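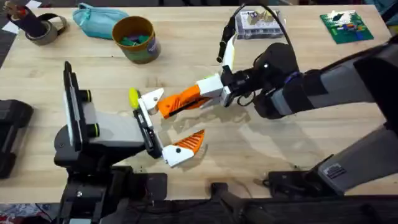

Chapitre 6
Entretien d'une cellule à deux bras : doigts, fixations et câbles

Les chapitres précédents ont traité de l'installation mécanique et du réglage des axes. La cellule est désormais en service, et la question devient celle de son maintien en état. Une cellule à deux bras montée sur table ne demande pas les mêmes soins qu'un robot industriel sous carter. Les efforts y sont faibles, les pièces souvent imprimées, et les pannes viennent rarement des moteurs. Elles viennent des vis qui se desserrent, des doigts qui se déforment et des câbles qui frottent.

Nous prendrons comme fil conducteur la cellule Doto, utilisée dans l'atelier de formation de Noltstead. Elle comprend deux bras disposés face à face, chacun équipé d'une pince à doigts souples nervurés. Les deux pinces travaillent dans une zone commune, au-dessus du plateau, où elles se transmettent de petits objets. C'est dans cette zone que les défauts d'entretien se voient en premier : un doigt décalé de quelques millimètres saisit encore très bien une pièce posée sur la table, mais il manque le passage d'une pince à l'autre.

6.1 Les doigts souples

Un doigt nervuré se compose de deux parois reliées par des nervures obliques. Quand l'objet appuie sur la paroi intérieure, les nervures fléchissent et la pointe se referme autour de lui. Ce comportement dépend entièrement de l'état du matériau. Une nervure fendue ne se remarque pas toujours pince ouverte ; elle apparaît lorsqu'on ferme les doigts à vide et qu'on regarde si les deux pointes se rejoignent au même endroit.

Le contrôle se fait donc pince fermée, robot à l'arrêt, puissance des moteurs coupée après la fermeture. On vérifie la symétrie des deux arcs, puis le contact des pointes, enfin l'ancrage des doigts dans leur support. Si un bras descend lorsqu'on coupe la puissance, il faut le soutenir avant toute intervention.

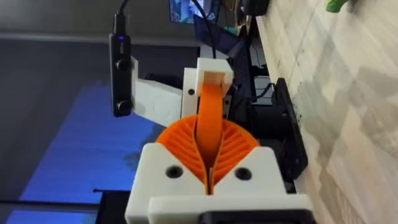

Figure 6.2 – Doigts nervurés en position fermée, vus depuis le poignet.

Un doigt se remplace toujours par paire. Un doigt neuf monté en face d'un doigt usé est plus raide que lui, et la pince tire l'objet d'un côté à chaque fermeture. L'écart est faible, mais il s'ajoute à l'erreur de position du bras.

6.2 Les supports imprimés

Les vis qui traversent une pièce imprimée ne se serrent pas comme dans l'aluminium. La matière flue sous la tête de vis et le serrage se perd en quelques heures de fonctionnement. Sur la cellule Doto, la fiche d'entretien prévoit une reprise du serrage après les 15 premières heures qui suivent tout démontage, puis à chaque contrôle périodique. On serre à la main, avec un tournevis court, jusqu'à la résistance franche et pas au-delà.

Après la reprise du serrage, on refait le zéro de la pince. L'ordre compte : un zéro enregistré sur un support desserré devient faux dès que la vis est reprise.

6.3 Les câbles

Le câble du poignet doit former une boucle assez large pour suivre la rotation complète de l'articulation. Trop courte, elle tire sur le connecteur en fin de course ; trop longue, elle passe dans la zone commune et peut être accrochée par l'autre pince. On règle sa longueur en amenant l'axe à ses deux butées, à vitesse réduite, avant de poser les colliers.

La vérification d'ensemble se fait ensuite par un essai de transfert. Les deux bras sont amenés pince contre pince, lentement, avec un objet léger et arrondi. L'opérateur garde la main près de l'arrêt d'urgence et observe l'alignement des doigts ainsi que le mou des câbles.

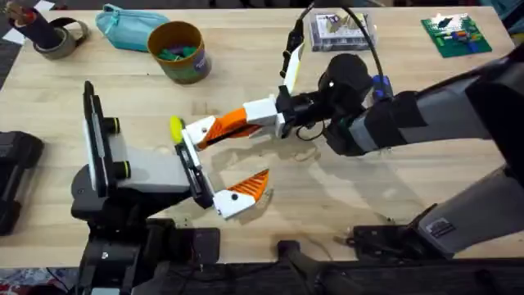 Lougher fait remarquer que cet essai devrait précéder le démontage autant que le suivre : sans relevé de départ, dit-il, on ne sait pas si l'on a corrigé un défaut ou si l'on en a introduit un autre. La remarque est juste, et la procédure Praselis donnée en fin de chapitre prévoit les deux passages – le premier peut être écourté si la cellule sort d'un contrôle récent.

Le relevé indique pour chaque bras la position du transfert, l'ouverture de la pince et toute correction apportée au zéro. Il est rangé avec la fiche d'entretien de la cellule. La section 6.4 détaille son remplissage et traite ensuite du cas où un seul des deux bras a été démonté.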